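Notes from the Stirnik Manipulation Club, 2018-01-31

The January block of the student project has now reached its second stage. Members were asked to prepare a simulated dining room in which a single arm sorts items on a crowded table, and to submit their control scripts for review. Hok-lam Tsai is responsible for the grasping routines and Tin-yau Yeh for the room model. 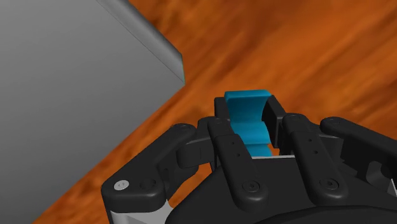
Scripts are run in batches of 60, with a fresh random seed for each run. The first complete log came to 1,484 lines and was divided between the two members for checking. I have asked that finger closing speed be recorded in a separate column, as the Jimbridge group found this useful last year.

The table layout will remain fixed until the review is over. Requests for further objects should be sent to Tin-yau in writing. 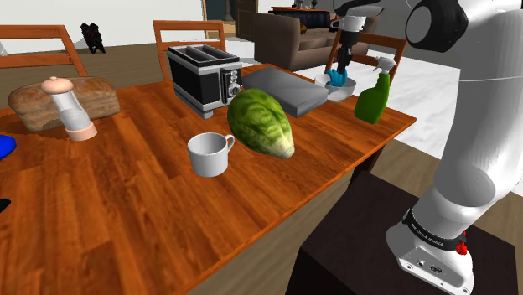 The simulated dining table, with the arm at the right.

Members who intend to enter the Hetport competition should give me their names before the next meeting, in room 219.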